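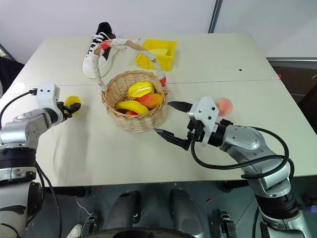

The Grernilwood Tabletop Tidying Set is a collection of recordings concerned with the ordinary work of putting household things back where they belong. It was prepared at the Bollow site under the direction of Yuk-lan Yu and is maintained by the Guler documentation group. The fruit portion of the set is organised around a round wicker basket with a tall arched handle, wrapped in white with two red accents, and the basket keeps its place in the middle of the table while pieces are brought to it. A sneaker and a bright yellow container stand behind it as unrelated household items. They are to be left alone during fruit tasks and should be annotated as "other".

Contents

The release contains about 2,000 recordings in 2 parts, Basket and Shelf. This card covers Basket only. Shelf has a separate card, held by Boris Georgiev, and its labels are not interchangeable with those given here.

Fruit is labelled by common name: lemon, banana, mango, peach, red fruit. The last of these is deliberately broad. Earlier drafts used "apple" and "plum" for the same small piece, and the two labels were merged in April. Where a yellow piece cannot be told apart from another at the angle available, annotators enter "yellow fruit" and leave the finer label blank.

Table surface

All Basket recordings use a pale off-white tabletop. Light marking on the surface, including faint scuffs and tiny specks, is not annotated and has not been retouched. Users who segment small objects are advised to check for false detections in otherwise clear areas of the table. 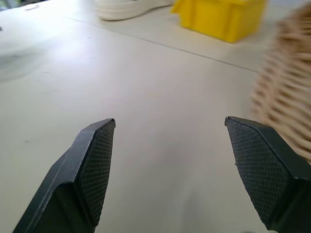
Annotation rules

A piece is "in basket" when it rests wholly within the rim. A piece lying across other fruit still qualifies, provided no part of it is supported by the handle. A piece held over the table is "in transit" regardless of its height or its distance from the basket. Pieces partly hidden beneath others keep their label for as long as any portion remains visible.

The order of placement is free. Lok-yiu Cheng's original protocol required the longest piece to go in last, but the rule was withdrawn after 7 annotators reported that it could not be applied consistently. 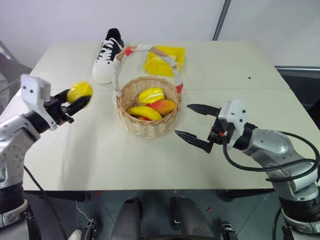

Disagreements between annotators are retained in the notes field and have not been resolved by majority. Sum-yee Lu reviewed the notes for spelling only. Canadian spelling is used in all label text, and the colour field accepts a single value — "yellow", "red", "orange" or "mixed".

Known limitations

The fruit is toy fruit, and its colours and proportions should not be taken as representative of fresh produce. Only one style of basket appears in this part. The footwear label does not distinguish left from right.

Access and contact

Requests for the Basket part should be directed to Kuo-hua Tsai at Lui, stating the intended use and the name of the receiving institution. Corrections to labels may be sent to the same office, with the recording number and the disputed label quoted in full.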